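# Lunch should have its hour back

By Oriana Acuña
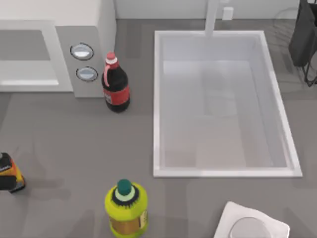 ## What we gave away

When I started to work in Senenitz, the office closed for lunch. The door was locked, the telephone rang and stopped ringing, and people sat down with soup. Today we have a microwave and a bottle of soda, and most of my colleagues return to the desk with the fork still in the hand. I did this also, for many years. I am writing because I think it was a mistake, and I believe it can be corrected.

The usual argument against a long lunch is that we go home earlier without it. In my case this was never true. The work grew until it filled the free hour, and I went home at the same time as before, only more tired and with crumbs in the keyboard.

## Eating at one table

My mother cooked in the canteen of a glass factory in Iturra. She served 230 lunches every day, and the engineers stood in the same line with the drivers. Many small problems were solved in this line. A driver could say that a gate was broken and the right person was standing two steps away. Now we write a message for such things and wait for the answer until evening.

I don't ask for canteens in every building. A small company can't pay for a cook, I understand this well. But a table with enough chairs is cheap, and one fixed hour without meetings costs even less. Since May my department keeps the hour from noon. In the first weeks two people complained, and one of them still does. I respect her opinion, but she comes to the table.

I would like to see this hour written in our contracts, in the same plain words as the vacation days.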